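Sock hanging (automated)

Sock hanging is the job of clipping washed socks onto a small hanger so they can be dried, checked or displayed. I've kept this entry going since I worked the hanging tables at Juvby, a laundry and rental linen firm, and I've tried to fold in what other people told me after the arms arrived. Automated sock hanging means the same job done by a pair of robot arms, usually with a person close by.

The work

By hand, it's simple and very dull. You lay the socks out flat, toes toward you, pinch an opening, squeeze a clip, let go, and do it again until your thumbs ache. A good hand at Juvby could do 353 socks in a shift and still have time to gripe about it. For the arms, laying out matters even more than it did for us, and most tables I know of have stuck with a neat row under the hanger.
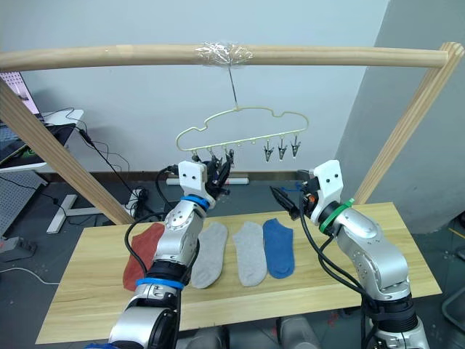 Heather Whitelaw wrote in to say that the row was the part she minded most. In her words, she used to do the whole job start to finish and chat while she did it, and now she spends the morning setting out socks for something else to pick up. She'd like the entry to say that her hands feel better, too, so there it is.

Clips and cloth

The clip is the hard bit, and I say that with love because I've fought plenty of them! It has to be held open while the cloth goes in, and the cloth sags, folds over or slides off sideways. People fix this without thinking. With arms, one gripper usually deals with the clip while the other brings the sock up, and they have to agree on where the opening is.

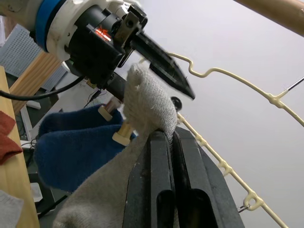 Thick, fuzzy knits are slower going than thin dress socks, and the settings at Juvby were changed in March for that reason. Pantelis Tsakiris kept a notebook of which yarns gave trouble - it ran to 72 pages when I last borrowed it.

Jobs and pay

Juvby moved 2 people from hanging to what it calls table care, meaning layout, clearing jams and pulling out worn socks. The pay grade stayed the same at first, which caused a long argument, and Athina Economou got it raised. Gestport, a bigger outfit, went another way and rotates everyone through the tables. I've heard good and bad about that. The training is short, but you do lose your regular spot and the folks you're used to standing next to.

See also: clip hangers; laundry sorting; job rotation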